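Chapter 4
Shared Equipment in Community Recreation Centres

Learning outcomes

After studying this chapter, you should be able to:
explain the difference between fixed, movable and personal-issue equipment
prepare an equipment register suitable for a small or medium-sized centre
set inspection intervals according to use and consequence of failure
describe the main methods of storage and the conditions each requires
write a clear procedure for withdrawing an item from use

Key terms

asset register, condition grade, consumable, issue point, personal-issue equipment, quarantine area, service life, withdrawal notice

4.1 Introduction

A recreation centre is commonly judged by its building, its programs and its staff. The equipment it lends to the public receives less attention, although most visitors handle some piece of it within minutes of arriving. A badminton racquet, a kickboard, a skipping rope or a set of bibs may pass through many hands in a week. The centre that owns these items has a duty to keep them safe, clean and easy to find, and it must do so within a budget that rarely grows from one year to the next.

Chapter 3 dealt with the fabric of the building and with plant such as boilers, pool filters and ventilation. Those systems are usually covered by service contracts and by law. Shared equipment falls into a less settled area. Some of it is subject to a published standard, some carries only a maker's label, and some has been in the cupboard for so long that the label is gone. The manager must make sensible rules for all of it.

The chapter follows a single centre, Clerkstead Leisure Centre, through the year in which it reorganised its equipment. Clerkstead has a sports hall, a weights room, two studios and a 25-metre pool, and serves a town and the farming district to its north. At the beginning of the year it had 1,174 members. Its operations manager, Chantal Girard, had inherited three separate lists of equipment, none of which agreed with the others.

4.2 Three classes of equipment

It is useful to begin by dividing equipment into three classes. The division affects who inspects an item, where it is stored and how its cost is recorded.

Fixed equipment is attached to the building or is too heavy to be moved by users. Basketball backboards, wall bars, climbing anchors and large resistance machines belong to this class. Fixed equipment seldom goes missing. Its main risks are wear at the point of attachment and damage that develops slowly, out of sight.

Movable equipment is shared by groups and shifted about the building as programs require. Mats, goals, benches, net posts and loose weights are typical. The risks here arise in handling as much as in use. A net post carried by one person when it should be carried by two is a hazard before play has begun.

Personal-issue equipment is worn or held by one person at a time and returned afterwards. Helmets, harnesses, lifejackets, lifting belts, boxing gloves and goggles fall under this heading. These items sit close to the body, they must fit, and they collect sweat. Many have a buckle, strap or clip on which the user depends. They also account for most complaints. In the first twelve months of its new system, Clerkstead recorded 1,635 issues of personal equipment, and the comments received at the front desk concerned these items far more often than the machines, which had cost many times as much.

Some items resist classification. A starting block may be bolted down for a swimming season and stored for the remainder of the year. Where there is doubt, the centre should adopt the class that calls for the stricter inspection.

4.3 The equipment register

The register is the foundation of the system. It may be kept in a bound book, a spreadsheet or a purchased program. The form matters less than the habit of keeping it up to date. Each entry should record the following:

a unique number, marked on the item itself
a plain description, including size
the class of equipment
the date and cost of purchase, where known
the storage location
the condition grade and the date it was given
the name of the person who gave it

The plain description deserves care. "Belt, medium" is of little help in a building where the judo club, the weights room and the pool all keep belts of some kind. A good description allows a new employee to walk to the correct shelf and identify the item without asking.

Clerkstead began its register in May, when school bookings were light. Two staff members, Orathai Kamolrat and Gorazd Gashi, worked through the building one room at a time, and no item was entered until it had been seen. Items that appeared on an old list but could not be found were written on a separate sheet and left there for a month. A number turned up in the boots of coaches' cars. When the first pass through the weights room and studios was finished, the register held 136 entries for those rooms alone. 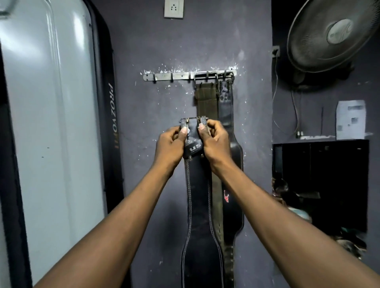 Numbers should be applied in a manner that suits the material. Engraving is permanent and works well on steel. It should never be used on a helmet shell, where it may weaken the surface. Paint pens hold on wood and on hard plastic. Woven items can take a sewn or heat-pressed tag. Leather may be stamped on the reverse side by a saddler or shoe repairer, or fitted with a small riveted disc, provided that the rivet does not press against the wearer. Adhesive labels are cheap and quick, but they lift in damp rooms and should be regarded as temporary.

4.4 Storage

Poor storage shortens the life of equipment more reliably than hard use. Three conditions do most of the harm: damp, direct sunlight and weight resting on a soft material.

Open hanging suits items that are flexible and need air. It keeps straps from creasing and shows at a glance what is missing. Hooks should be broad or rounded, since a narrow hook will mark webbing and leather over time. Heavy items should hang no higher than the shoulder of the shortest likely user. The wall must be able to carry the full load, and fixings into plasterboard alone are not acceptable.

Open shelving suits boxed or rigid items. Shelves should be labelled on the front edge in large type. Deep shelves are best avoided; whatever lies at the back will be forgotten and bought again.

Closed cupboards are necessary for equipment that requires supervision, such as archery gear and climbing hardware. They must be ventilated. At Clerkstead, the harness cupboard shared a wall with the pool showers, and Ms Girard had louvres cut into both doors before anything was returned to it.

Wheeled cages and trolleys are convenient for balls and kickboards. They need a marked parking place on the floor. Without one they drift toward fire exits.

Leather requires separate mention because it is often treated wrongly. It should be wiped with a barely damp cloth, dried at room temperature away from heaters, and conditioned lightly from time to time. Solvent sprays strip the finish and should be kept away from it.

4.5 Inspection and condition grades

Inspection need not be elaborate. A workable system has four grades. Grade A means sound and fit for use. Grade B means sound, with wear that should be watched. Grade C means the item is to be repaired before further use. Grade D means it is to be destroyed or otherwise put beyond use.

The interval between inspections depends on two questions: how often is the item used, and what would happen if it failed? A foam ball in constant use may be looked over once a season. A climbing harness used twice a month must be checked before every session and examined in detail at the interval set by its maker. Where the maker's instructions and the centre's own rules differ, the shorter interval applies.

Inspectors should work with their hands as well as their eyes. Stitching that looks complete may part under a firm pull. Buckles should be opened and closed, hinges moved through their range, and straps bent back on themselves to reveal cracks. Any item graded C or D must go directly to the quarantine area, which should be locked or at least clearly marked. A withdrawal notice is attached at once and the register amended the same day.

Case note 4.1: The returned lifejackets

The boat shed at Nakpan lends lifejackets to school groups. Its supervisor, Lamai Meesuk, found that jackets she had withdrawn were reappearing on the rack. Teachers packing up in a hurry had taken them from an unmarked bin by the door and hung them with the others. The shed moved its quarantine area to a locked locker and began cutting the waist strap of every jacket graded D. The problem did not recur that season.

Questions for discussion

1. Should a centre accept donated personal-issue equipment? What would need to be known about it first?
2. A member asks to leave his own gloves in the centre's store between visits. Draft a reply.
3. Consider a recreation building you know well. Which of its storage areas would you change first, and at what cost?

Section 4.6 turns to purchasing, and to the question of when repair ceases to be worthwhile.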